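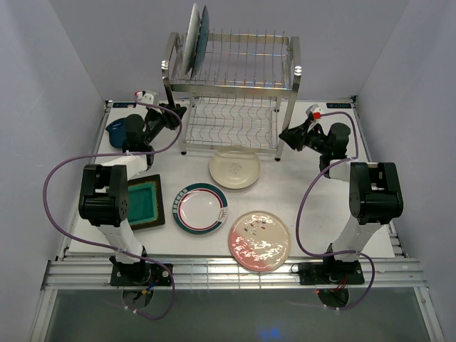 Photo: Stasov bench team, Hosadetti workshop

Progress report to the Acharya fund: gripper comparison, second stage
Saturday, July 9, 2022

We're very pleased with where the dish rack trials have got to! Both arms are now bolted down facing each other across the table, and the purple cables have stayed clear of the rack since we gave them a wider loop at the wrist.

Each gripper type gets 200 attempts at picking a plate off the table and standing it in the rack. The first set of fingers, with the narrow tips, is finished. They are lovely at slotting plates into the upper tier (the white one and the dark teal one are up there now) but less happy with the large pink-and-white plate, whose shiny surface gives the sensors trouble under our lights. We lost 14 attempts to that plate alone and will repeat them with the lamps turned down.

The softer Brevurard fingers come next. Early tries on the blue bowl were a real treat to watch, with a firm hold on the rim and hardly any slipping, though the cream plate kept turning in the grip. We may need a rougher pad.

Spending is within the agreed budget. The one delay is a spare wrist joint, still on order, so the handover tests, where one arm passes a plate to the other, move to September. Full results for the narrow fingers are in the attached table, and we would be glad of your comments on the scoring before the second set begins.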